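Notebook, wildlife crime desk, September
2 min read

Seizure samples from Harnville came in before lunch, 61 bags, all logged under batch 1664. Three had torn labels. Ada Marras rang the port office and got the numbers re-read, so those are sorted.

Started on the horn shavings. Four went through extraction, rest in the cold room, second shelf. Blank was clean.
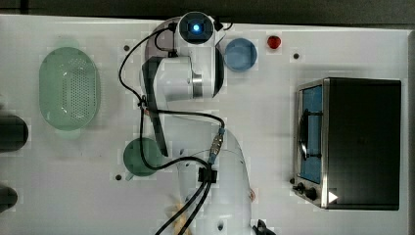 Osvaldo Cirillo wants the ivory kept apart from the horn on the court list, with a separate custody form for each. Fine by me, but the forms need a line for the customs officer's signature. Old version doesn't have one.

Still waiting on the Gulilia reference set. Can't give an origin for anything until it's here. Told the Dadstead prosecutor the same at 3:40.

To do: order tubes, colour-code the new boxes.

Recent entries
Freezer alarm log
Dadstead hearing dates
Pangolin scale storage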